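우리 주방에 로봇이 들어온다고요? 와무라 주방 사진첩

인쇄하기 | 이메일로 보내기

8월 23일에 올림

사진첩 올려 달라는 말을 하도 들어서 드디어 정리했어요. 제가 일하는 곳은 와무라(Wamura)라는 급식 주방이고, 점심때마다 도시락 300개가 나갑니다. 저는 여기 전처리실에서 채소를 씻고 다듬고 소쿠리에 담는 일을 해요. 그런데 지난 4월에 전처리실 일부를 로봇 팔한테 맡겨 보자는 얘기가 나왔고, 그때부터 쉬는 시간 대화 주제가 싹 바뀌었어요. 전에는 드라마 얘기만 했는데 요즘은 다들 그리퍼가 어쩌고 합니다 ㅎㅎ

제가 기술 쪽 사람은 아니라서 용어가 좀 틀릴 수도 있어요. 틀린 데 있으면 댓글로 알려 주세요. 사진보다 수다가 훨씬 긴 건 제 블로그 오래 보신 분들은 다 아시죠?

■ 전처리실의 아침

아침 조는 저랑 말라티 칸다사미(Malathi Kandasamy) 언니, 그리고 주니드 리즈비(Junaid Rizvi) 이렇게예요. 물 틀고, 상자 뜯고, 씻고, 꼭지 보고, 소쿠리로. 또 상자 뜯고, 씻고, 소쿠리로. 손목이 제일 먼저 나갑니다. 저는 왼손으로 집고 오른손으로 다듬는데 언니는 반대로 해요. 둘이 마주 보고 서면 거울 같다고 주니드가 맨날 그래요.

처음에 자동화 얘기를 들었을 때 솔직한 심정은 "그럼 나는?"이었어요. 다들 그랬을 거예요. 설명회 끝나고 복도에서 한참 아무 말 없이 서 있었던 기억이 나네요. 주니드가 먼저 커피나 마시자고 해서 겨우 움직였어요.

■ 설명회에서 나온 말들

도입을 맡은 회사는 저카보라(Jerkavora)라는 곳이고, 담당자가 케나 크라이턴(Kenna Crichton) 씨예요. 첫날부터 화면만 보여 주는 게 아니라 전처리실에 들어와서 앞치마 두르고 버섯을 같이 다듬었어요. 속도는… 음, 느렸습니다! 그래도 그날 이후로 질문하기가 훨씬 편해졌어요.

케나 씨 말로는 로봇 팔이 맡을 건 '집어서 담는' 동작이래요. 상한 걸 골라내고, 칼질하고, 양 맞추는 건 계속 사람이 하고요. 근무 시간은 줄이지 않기로 했고, 대신 한 사람이 같은 자리에 30분 넘게 서 있지 않도록 자리를 돌린다고 했어요. 저는 이 부분이 제일 반가웠어요. 말라티 언니는 그걸 종이에 적어 달라고 해서 진짜로 받아 냈습니다. 그 종이가 지금 휴게실 냉장고 문에 붙어 있어요.

■ 바뀐 것, 안 바뀐 것

바뀐 것부터 쓰자면 제 업무에 '기록'이 생겼어요. 예전엔 손으로 하면 끝이었는데 이제는 제가 어떻게 집는지를 말로 설명해야 해요. 버섯은 갓을 누르면 자국이 남으니까 옆을 잡는다든가, 소쿠리에 넣을 땐 높은 데서 떨어뜨리지 말고 가까이 대고 놓는다든가. 십몇 년을 몸으로 하던 걸 문장으로 쓰려니까 이게 은근히 어렵더라고요. 첫 주에 쓴 메모는 다시 봐도 무슨 소린지 모르겠어요.

안 바뀐 건 점심 메뉴 갖고 싸우는 거랑, 앞치마 끈이 꼭 하나씩 없어지는 거요.

그리고 살짝 불편한 얘기도 하나. 설명하는 시간이 처음에는 근무표에 안 잡혀 있었어요. 다듬는 양은 그대로인데 메모까지 쓰려니 다들 예민해졌고, 저도 한 번 크게 짜증을 냈습니다. 지금은 일주일에 5시간을 따로 빼 줘요. 로봇 들이는 직장 다니시는 분들은 이거 꼭 먼저 물어보세요. 가르치는 시간도 일하는 시간이에요.

■ 담는 연습, 컴퓨터 안에서

진짜 팔이 주방에 오기 전에 시뮬레이션으로 먼저 연습을 시켜요. 저는 이 화면 보는 게 너무 재밌어요! 검은 손가락 두 개로 버섯 갓같이 생긴 동글납작한 걸 꼭 쥐고 흰 소쿠리 왼쪽 테두리 바로 위까지 왔어요. 제가 보는 건 딱 저 손끝이에요. 가장자리를 감싸 쥔 모양이 제가 메모에 쓴 거랑 꽤 비슷해서 혼자 뿌듯했거든요. 앞에 있는 빈 그릇은 소쿠리보다 얕고요, 왼쪽에 초록색 장난감 자동차도 찾아보세요 :)
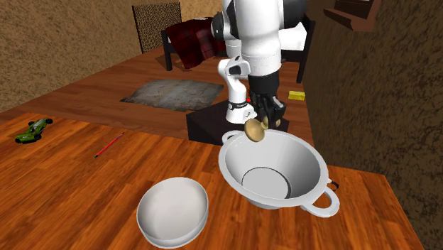
■ 그래서 지금 기분은

반반이에요. 200번이고 300번이고 똑같이 집는 일을 팔이 가져가 준다면 제 손목은 만세를 부르겠죠. 그런데 언니랑 마주 보고 서서 손만 움직이면서 별별 얘기를 다 하던 시간은 좀 아까워요. 자리를 돌리면 마주 설 일이 줄어드니까요. 이 얘기를 했더니 언니는 "그럼 쉬는 시간에 마주 앉으면 되지" 하고 끝이에요. 역시 쿨하심.

주니드는 아예 저카보라 교육 과정에 신청했어요. 팔이 멈췄을 때 다시 시작시키고 점검하는 담당이 된대요. 수당이 붙는지는 아직 얘기 중이고, 정해지면 여기에도 쓸게요. 저한테도 해 보겠냐고 물었는데 일단은 메모 쪽을 더 해 보려고요. 이상하게 욕심이 나네요.

다음에는 휴게실 새로 칠한 얘기랑 바뀐 근무표 얘기를 올릴게요. 궁금한 거 있으면 댓글 주세요!

인쇄하기 | 이메일로 보내기

댓글

국자두개
저희는 포장 라인에 먼저 들어왔는데 가르치는 시간 얘기 완전 공감합니다. 저희는 아직도 근무표에 없어요 ㅠㅠ 냉장고에 붙여 놨다는 종이 내용 좀 더 자세히 써 주실 수 있나요?

글쓴이
회사 문서라 통째로는 못 올리고요, 자리 바꾸는 거랑 근무 시간 부분만 정리해서 다음 글에 넣어 볼게요!

니얼 케언스(Niall Cairns)
그리퍼 용어 잘 쓰셨어요. 손끝이 물체를 잡는 위치를 '파지점'이라고도 부릅니다. 메모에 써 두시면 개발하는 쪽에서 좋아할 거예요.

봄동
장난감 자동차 찾았어요 ㅋㅋ 빨간 연필도 있네요. 손목 보호대는 뭐 쓰세요?

글쓴이
약국에서 파는 제일 얇은 거요. 두꺼운 건 장갑이 안 들어가요.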